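About Pellberg

Pellberg records examples for learning systems. People steer a gripper by hand through small, dull jobs, we save what the wrist camera and the joints report, and we pass the results on to whoever is training a model. That is the whole business. If you came looking for a page about the future of work, try our competitors.

Leokadia Bielecka started the company after 8 years of reading claims about robots that had "learned" something. Most had learned one table under one lamp. We still think a lot of this field is overselling, and we say so to clients before they sign.

A project called Zunden asked us for 400 episodes of picking up a pale part with black and red stripes from a pale surface. We quoted for it and told them we doubted the stripes would teach the model much about the part's edges. 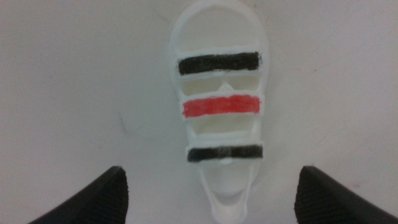

Ciarán Mac an tSaoi disagrees, and asked that this page say so. His view is that a model needs very little if the examples are varied enough, and that we throw out too many episodes for being clumsy. "A bad grasp is still information," he wrote on the draft. Fair enough. We now keep the clumsy ones in a separate folder, labeled, and clients can decide.

We have 3 recording stations and don't plan on more. Every episode gets watched by 2 people before it ships. We don't sell success rates, and we won't put our name on anyone else's.

Past clients include Rulunbridge and Wasilewska. Ask them what went wrong as well as what went right.

Page last changed 2/22/19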